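6 dic 2022

Taller, todo el día. Sigo con la tela crema de las fundas, que ya debería estar cortada y no lo está.

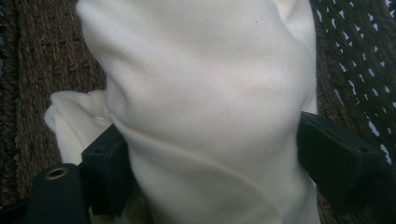 El problema de partida es el encogimiento. La pieza de Brandão venía sin ficha, solo con el albarán y el número de partida, 1291. La anterior, la que compré en junio, era la 1271. Duarte Cordeiro sostiene por teléfono que son el mismo hilo y el mismo acabado. Puede ser. La de junio encogió cuatro por ciento en urdimbre y dos en trama, y la cosí sin haberla lavado, de modo que las dos fundas del sillón de Netadholm acabaron tirando de las costuras del respaldo. No voy a repetirlo.

Probeta de ensayo: cuadrado de 100 cm de lado, cortado a hilo, con marcas de hilván rojo a 5 cm de cada borde. Distancia útil entre marcas, 90 cm en ambas direcciones. Primer lavado anoche, a 38 grados, jabón neutro, sin suavizante, centrifugado bajo. Secado en horizontal sobre la rejilla, sin pinzas. Esta mañana, plancha por el revés con vapor medio, apoyando y levantando, sin arrastrar.

Lecturas después del primer ciclo:

- urdimbre: 87,3 cm entre marcas (3 %)
- trama: 88,9 cm entre marcas (1,2 %)

Repetí la medida tres veces, girando la regla, y las diferencias quedaron dentro del milímetro. Falta el segundo ciclo, que en la 1271 todavía se llevó un punto en urdimbre. Si el comportamiento es parecido, me quedo con cuatro y dos como valores de cálculo y no discuto más con Duarte sobre si es o no es el mismo hilo.

La alternativa es lavar la pieza entera antes de cortar. A favor: desaparece el problema. En contra: no me cabe abierta en ningún sitio, la lavadora la arruga en cuerda y planchar luego todo el metraje me lleva una jornada. En un tejido con ligamento de sarga las arrugas de cuerda salen mal si se dejan secar dentro. Lo sé por los manteles. A media mañana me decidí de todos modos por lavarla entera, partida en dos tramos. Los márgenes calculados sirven para una funda recta; en la del respaldo curvo hay cuatro piezas cortadas en direcciones distintas y el error se acumula en la costura de arriba, justo donde se ve.

Antes de meter nada en agua, revisión de manchas. La hago siempre en seco, con la tela abullonada y luz de un lado, porque extendida y plana se me escapan cosas. En el crema cualquier mota salta. Encontré una, diminuta y oscura. Puede ser pelusa o puede ser suciedad. Le pasé cinta adhesiva de papel dos veces y luego el cepillo de cerdas blandas. No apunté en qué tramo estaba antes de darle la vuelta a la tela, error mío, y después de cepillar no supe encontrar el sitio para comprobarlo. Queda como pendiente: revisar otra vez después del secado.

Regla para la próxima: alfiler con cabeza de color al lado de cada defecto antes de tocarlo. Ya la tenía escrita en la libreta de junio. No la apliqué.

### Remate de cantos

Antes del lavado hay que sujetar los cantos cortados o la sarga se deshilacha y hace un nudo en el tambor. Probé tres cosas sobre retales:

1. Zigzag ancho 4, largo 2. Aguanta, pero ondula el borde.
2. Zigzag ancho 3, largo 2,5, con la presión del prensatelas bajada un punto. Borde plano. Suelta algún hilo en las esquinas.
3. Remalladora de tres hilos. El mejor canto de los tres, y el que más tiempo me cuesta por el enhebrado, que en la máquina vieja no perdona.

Me quedé con la 2. El canto se corta luego en el patrón, así que la remalladora era gasto inútil. Las esquinas las redondeé a tijera y dejaron de soltar hilo.

Hilo de algodón y aguja del 80. Con la del 90 se marca el agujero en esta tela. La del 70 no la probé.

### Patrones

Mientras corría el primer tramo en la lavadora, rehíce el patrón del respaldo. El papel que tenía era el de Netadholm y el sillón de ahora es el de Rudisau, de otra medida. La diferencia principal está en la profundidad del cojín: dos centímetros más delante que detrás, una cuña leve que no vi cuando tomé las cotas en junio y que Ratree Sitthichai me señaló la semana pasada pasando un nivel por encima. Tenía razón. Un patrón simétrico habría dejado bolsa detrás.

Cotas nuevas, en centímetros, sin margen de costura:

| Pieza | Ancho | Alto |
|---|---|---|
| Respaldo, frente | 62 | 71 |
| Respaldo, trasera | 62 | 74 |
| Asiento, tapa | 58 | 60 |
| Brazo, exterior | 64 | 42 |
| Brazo, interior | 60 | 31 |

Margen de costura general 1,5. En la trasera, 2,5 a cada lado para la cremallera, que va oculta y se corta sobrada. Dobladillo inferior 4, con la idea de poder bajarlo si hace falta. El faldón queda descartado; Ratree lo quería plisado y la tela tiene demasiado cuerpo para un pliegue estrecho. Lo comprobé con un retal: doblada sobre sí misma forma un hombro redondo y no se deja aplastar sin plancha. Con pliegue ancho quizá, pero come el doble de metraje y no lo hay.

Esa misma resistencia a doblar me condiciona el ribete. Al bies, tira de 4 cm, cordón de 5 mm. La primera prueba quedó con estrías en la curva. En la segunda corté la tira al bies exacto, que antes iba a ojo, y casi desaparecieron. Piquetes cada centímetro y medio en la curva cerrada, cada tres en la abierta. El prensatelas de cordón que tengo es para 4 mm y va justo; con el de cremalleras se cose más despacio y más cerca. Uso el de cremalleras.

### Tarde

Primer tramo fuera. Sacado enseguida, sacudido por los extremos y tendido sobre dos barras para que no cuelgue de una sola línea. Un pliegue diagonal largo a un tercio de la pieza, de los que marca el tambor. Lo estiré a mano, en el sentido de la urdimbre, sin tirar en diagonal, que es como se deforma la sarga y luego no vuelve. Quedó atenuado. El resto para la plancha.

Segundo tramo dentro a continuación, mismo programa. La lavadora se paró en el desagüe y hubo que limpiar el filtro. Había dentro bastante hilacha del ensayo de anoche, cosa que no habla bien de cómo rematé la probeta (no la rematé). Filtro limpio, ciclo reanudado, sin agua en el suelo.

Llamé a Cotier por las cremalleras. Tienen la crudo de 60 cm y no la de 70. Pedí la de metro para cortarla. Duarte pasa por allí mañana y la recoge. También pedí cordón. Dicen que el de algodón está agotado y que el sustituto lleva alma sintética; no lo quiero, encoge distinto que la tela y estamos otra vez en las mismas. Me arreglo con lo que queda en la caja, que hay que lavar también. Lo metí en una media atada con el segundo tramo.

Ratree vino al final de la tarde a ver el color junto al sillón. Lo encuentra más frío que el de junio. A mí me parece igual con luz natural y algo más gris en las sombras de los pliegues con la lámpara, pero eso le pasa a cualquier tela mate de este tono. Comparé con el retal guardado de la 1271, que lleva meses en un cajón y una lavada encima, así que la comparación vale poco. Repetiré con la probeta lavada cuando esté bien planchada, las dos del derecho y con la urdimbre en la misma dirección. En sarga, si se gira una de las dos, el tono cambia por la inclinación de la diagonal y se discute por nada. Esto hay que tenerlo presente también al cortar: todas las piezas en el mismo sentido, flecha de tiza en el revés de cada una, sin aprovechar huecos girando patrón.

Con esa restricción, la marcada sobre papel cuadriculado sale muy ajustada. Probé dos distribuciones. En la primera sobra una banda lateral que da para el ribete, pero los brazos exteriores quedan pegados al orillo y el orillo de esta partida tiene una tensión rara, se frunce un poco. En la segunda los brazos van al centro y el ribete hay que empalmarlo más veces. Voy con la segunda. Los empalmes al bies se pueden llevar a la trasera.

Segundo ciclo de la probeta programado para esta noche, solo, con el filtro recién limpio y los cantos rematados esta vez.

Pendiente:

- [ ] lectura de la probeta tras el segundo ciclo
- [ ] revisar la mota, ambos tramos, con luz lateral
- [ ] planchar el primer tramo por el revés
- [ ] comprobar que el hilván rojo no destiñe (mirar las marcas a 5 cm)
- [ ] cremallera, Duarte
- [ ] secar el cordón estirado, sin enrollar
- [ ] preguntar a Brandão por la ficha de la partida
- [ ] tiza nueva, la azul no se borra bien en crema

Cuatro horas de máquina y lavadora, dos de patrón. Ningún corte definitivo. El sillón sigue en el pasillo con la sábana encima y hay que pasar de lado.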